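Sturnarthorpe Regional Library Service
Thread: changes to interlibrary loans from September

1/8
From September, Sturnarthorpe Regional Library Service will change the way members request items held by other libraries. The main points are set out in this thread. Full conditions are available at any branch desk.

2/8
Members may have up to 4 interlibrary loan requests open at one time. Requests already lodged will be honoured in full and do not need to be resubmitted.

3/8
The standard loan period is 3 weeks from the day the item is ready for collection. Renewals are at the discretion of the lending library and should be requested before the due date. 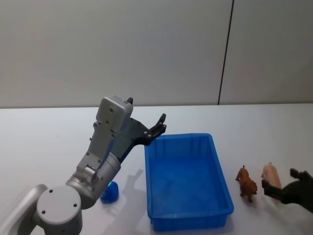
4/8
Local history material. The Shimada Collection, comprising 3000 maps, letters and parish papers, remains for use in the reading room only. Copies of single pages can be ordered through the enquiries desk, subject to copyright.

5/8
Fees. There is no charge for items supplied by public libraries within the region. University and specialist libraries may set their own fee. Members will be told the amount and asked to agree to it before the request proceeds.

6/8
Collection points. Requested items can be picked up at the Sturnarthorpe and Viratach branches. Members enrolled in the home delivery program should telephone their usual branch to make arrangements.

7/8
Items that arrive with a paper band or slip must be returned with it attached. Please do not place interlibrary loans in the after-hours chute. Hand them to staff at the desk.

8/8
Enquiries about individual requests: Esi Annan, Member Services. Enquiries from schools and other organisations: Kohei Sugawara, Collections. Replies to this thread are monitored until 4 pm on days the library is open.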